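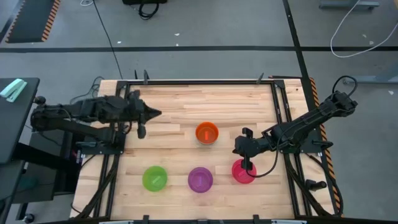

DOGAR GRIPPER CABLE AND CLAMP KIT, FOR TWO-ARM TABLES. Replacement wrist cable set for the Dogar tabletop arm, with strain relief clamps. Fits left or right arm. Order one kit per arm.

Why this kit replaces the old one
The first Dogar wrist cable could pull partly out of its connector when the arm reached low across the table with the wrist turned. The gripper motor lost signal and the fingers stayed in their last position. On some arms the fingers then closed at full force when the signal came back. Vojtěch Šindelář at our Flendale shop traced the fault to a cable that was too short at the wrist and had no clamp to take the load. The new cable is 300 mm long and is held at both ends.

Who should order
Anyone using the arm for low work such as sorting small parts into bowls. If your gripper freezes, drops parts or closes without a command, stop using the arm and switch off power at the supply. Do not put your hand between the fingers to free a part while the power is on.

In the kit
Wrist cable, 300 mm, black
Strain relief clamps, 2
Clamp screws and hex key
Fitting sheet

Fitting
Power off both arms before you start, including the one you are not working on. Leave a loose loop at the wrist. Move the arm by hand through its full reach and check that the cable does not go tight or catch on a finger. Run the gripper open and closed 100 times with no part in it before going back to work. Check the clamp screws again after that.

Arms shipped from December on have the new cable already. Dikedel controllers need no changes. For fitting questions, ask for Rongrong Mao at Hindano parts support.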